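Beige tabletop marks – what are you using on it?
Sitdale Home Forum > Kitchen and Dining 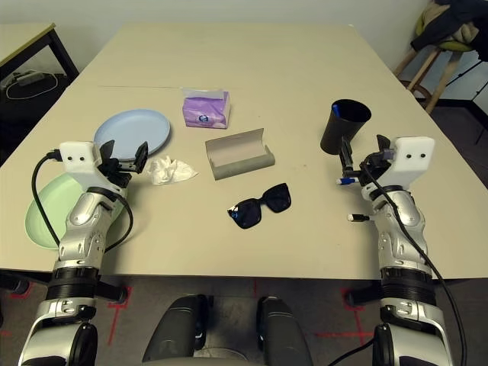 The table, with the blue and green plates on it.

dbeaulieu
We've had this table 3 years and the finish is going dull where people sit. I wipe it with a damp tissue after meals and dish soap on Fridays. Is there something better that won't leave it greasy? Also wondering if plates straight on the top are doing harm or if I should get placemats.
Dale

quiroga_c
Stop using tissues for a start. They shed and some have lotion in them, and that could be your dull patch. Get a microfibre cloth, wring it out well, then go over it again with a dry one.

Cormier19
Disagree about the tissues. A plain one is fine for a spill. I've done it for 19 years on a light coloured table and the finish is the same colour it was. More likely it's the soap not being rinsed off.

quiroga_c
Could be both. The pack in the photo is purple and white, I can't tell if it's the lotion kind. Dale, does it say on the side?

dbeaulieu
Checked, no lotion. I don't rinse after the soap though, so Cormier may have a point.

kaltlow_kate
Placemats, yes. Plates with a rim underneath pick up grit and drag it. I bought 4 cork ones in August and they wipe clean.

Cormier19
Cork stains. Felt is better.

kaltlow_kate
Mine haven't stained. Felt holds crumbs and you can't wipe it.

quiroga_c
Check the seam too. Water sits in there if you flood it, so spray the cloth – never the table.

dbeaulieu
Okay. Will rinse properly for a couple of weeks and leave the placemats until I see if the dull bit improves.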